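Aug 31, 2025

I finally found my snack plate! It's pink, somewhere between salmon and old rose, and it came home from a little shop in Nedcombe for 400 cents in change (my coin jar thanks me). Orange fruit on pink, against a white table... I can't get over how cheerful it looks! 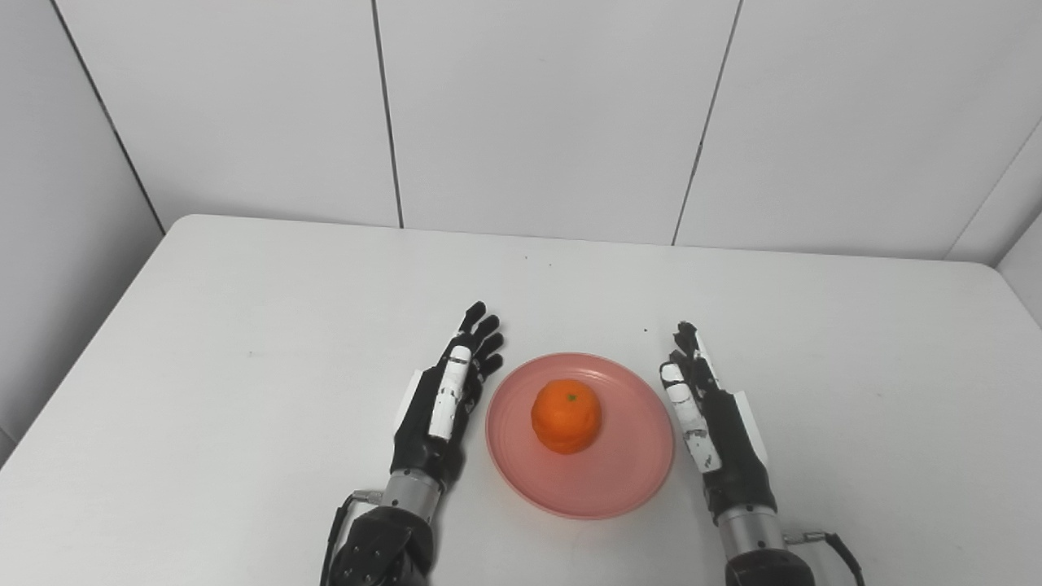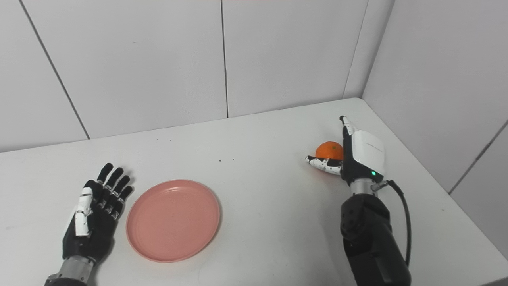 *The pink plate and one small orange fruit, on it in the first photo and off it in the second.*

I love the low raised rim, just enough to stop a roller. Next up is a bowl to match, and in October a whole crate of mandarins!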